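How Plants Store Food Underground

A plant makes its own food. The leaves take in light from the sun, water from the roots and a gas called carbon dioxide from the air. From these they make sugar. The plant uses part of the sugar straight away, to grow and to stay alive. The rest has to be kept somewhere.

Sugar is awkward to keep. It dissolves in water and draws more water in after it, so a cell packed with sugar would swell. Plants get round this by joining many small sugar units into long chains. The joined-up form is called starch. It does not dissolve in cold water and it takes up little room.

Where the store is

Different plants put their stores in different places.

Carrots and parsnips use the main root, which grows straight down and becomes thick. This is called a taproot.

Onions use the bottoms of their leaves. Cut an onion in half and each layer is one of these leaf bases, wrapped round the next.

Potatoes use a stem. This surprises many people, because the potato grows in the soil. Side stems leave the main stem below ground and spread sideways. The tip of each side stem swells, and the swelling is called a tuber. The proof that a tuber is a stem is in its eyes. Every eye is a group of tiny buds, and roots do not have buds arranged in this way.

A fruit is something else again. It grows from a flower and holds the seeds. From the outside a small brown fruit and a small brown tuber can look much the same, but inside one there are seeds and inside the other there are none.
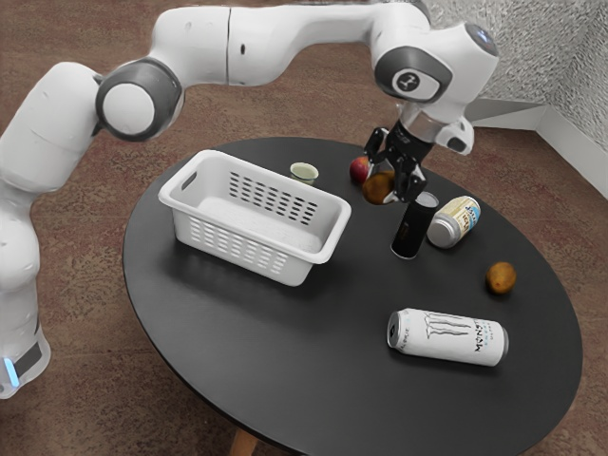
A reader in Sallance wrote to ask whether the small green balls on top of the potato plants at her school were baby potatoes, and whether they could be eaten. They are the true fruits of the potato plant and they do hold seeds. They are poisonous and must not be eaten. The same goes for the leaves and for any part of a tuber that has turned green.

Why potatoes turn green

A tuber left in the light begins to behave like a stem above ground. It makes chlorophyll, the green substance found in leaves. Chlorophyll is harmless, but light also causes the tuber to make more of a bitter poison called solanine. The green colour is a warning that solanine may be there as well. Growers heap soil over the plants to keep the light out. This is called earthing up.

What the store is for

In autumn the leaves and stems above ground die. The tuber stays alive in the soil. It rests for some weeks or months, then the buds in the eyes begin to grow. They have no leaves yet, so they cannot make sugar. They live on the starch, which is broken back down into sugar and carried to the shoot. By the time the shoot is well above ground the old tuber is soft and wrinkled.

A trial at Drillberg

The school garden at Drillberg grows an early potato called Rodine. Last year the class planted 12 tubers in one bed. The first plants were lifted in June, when most of the tubers were still very small. The rest were left until 20th July. The bed gave 118 tubers in all, and 29 of these were too small to cook. The small ones came mainly from the plants lifted first – they had had less time to move sugar down from the leaves.

Testing for starch

You will need an adult, a slice of raw potato, a slice of apple, a saucer and some iodine solution. Iodine stains skin and clothes, so wear gloves and an apron.

1. Put both slices on the saucer.
2. Add one drop of iodine solution to each.
3. Wait for one minute and compare the colours.

Iodine is yellow-brown. Where it meets starch it turns blue-black. Raw potato should go very dark. A ripe apple should change little, as most of its starch has already become sugar. Throw both slices away afterwards.

Words to know

Bud: a small growing point that can become a shoot.
Starch: a food store made of many sugar units joined together.
Taproot: a thick main root that grows downwards.
Tuber: a swollen part of an underground stem or root, used as a store.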